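Visits > Trade and training > Open days
Search this site Go

Open day at the Plerkthorpe hall, Kedham

2026-08-25

We were a party of 10, most of us from the packing side at Frade, and we reached Kedham a little before the doors opened. Parking is behind the building. Sign-in took longer than it should have, as the list had our names under Grurnberg, and Sabine Rothe had to go and find someone to put it right.

The hall is one large room with a hard, shiny floor and yellow lines painted on it. Visitors were free to walk between the tables. I had come to look at clearing up, which is the dull end of our own work -- packing paper, wipes, odds and ends left on the bench when a job is finished. The table I stayed at longest was a long white one, kept almost bare. It was a good height for standing work, and a plain white top does make any rubbish easy to spot.

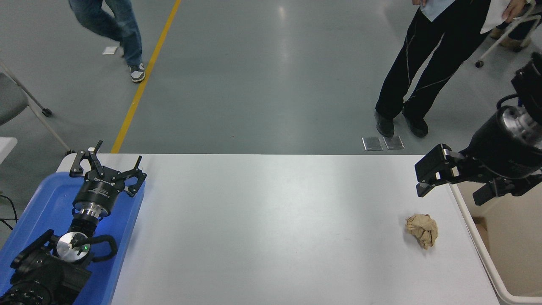 Crumpled brown paper on the white table.

Vira Semeniuk asked about paper in particular. At Frade we use a lot of it as filling, and it ends up on every surface by the afternoon. The answer was that screwed-up paper is awkward because no two pieces are the same shape, and that a bin at the end of the table beats one underneath. We have ours underneath. She wrote that down.

Coffee was in room 33, up the stairs, and was free. Sandwiches were not. There was a short talk afterwards on bench layout, with 52 slides, and we left before the end of it to get back to the tables while they were quiet.

The bin itself is a plain beige plastic one with tall sides, standing right up against the right-hand end of the table.

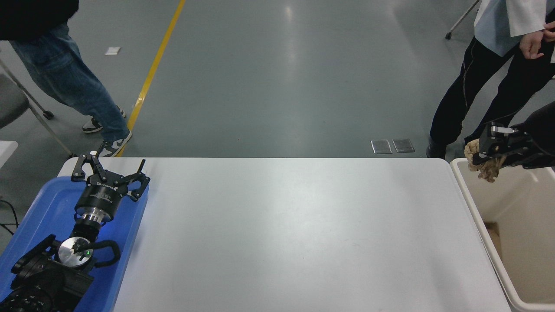 A crumpled tan cloth held over the bin.

I would like to try the same arrangement on 2 of our benches. Ours are narrower, so the bin may get in the way of the trolleys -- Sabine thinks it will, and she is going to measure the gangway. The next open day is in April. Bring a jumper, the hall is cold, and allow extra time for sign-in.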